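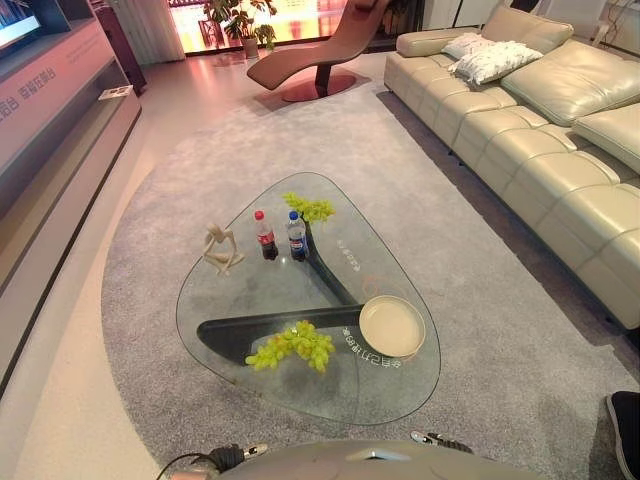

According to Soltanus, in a comment under my last post, a robot like mine should never go near a living room before the wrist cameras have been checked twice, and doing it once is asking for trouble.

OK, fair point! I did check them once (properly, with the lens cloth and everything) and then got cocky. So this post is about what I do now before a session, and it's mostly hands and cables, sorry to anyone who came for the clever software.

First job is the sleeves. I run my fingers along the folds near the wrist and feel for any spot where the fabric has bunched up, then I move each arm slowly through its full reach with the speed turned down to 30 percent. If a cable pulls tight anywhere, I stop and give it more slack.

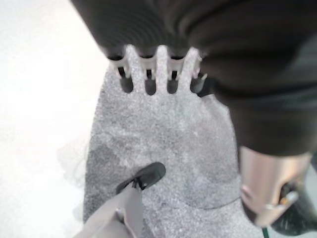

After that come the fingertips. Mine are from Prarley and they do wear – I swapped 2 of them in September and the difference was silly, the grip felt brand new again. The instructions say to look at them every 1,000 cycles. I look a lot more often than that, because a fingertip that has started to peel will go from fine to useless in one afternoon.

Then the hinge screws, which are tiny and which I hate. I use the small Dunleavy driver and go finger by finger, just a nudge, no muscle.

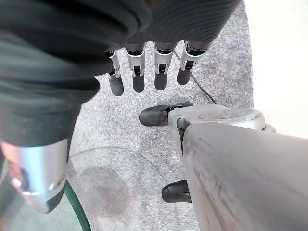

The last thing is the home position. I send both arms home, back out, and home again, and if they don't stop in the same place I redo the zero before anything else happens. Soltanus, I'm adding the second camera check right after that one. Next up is the charger dock, and I still need to order the spare cuff from Metemness.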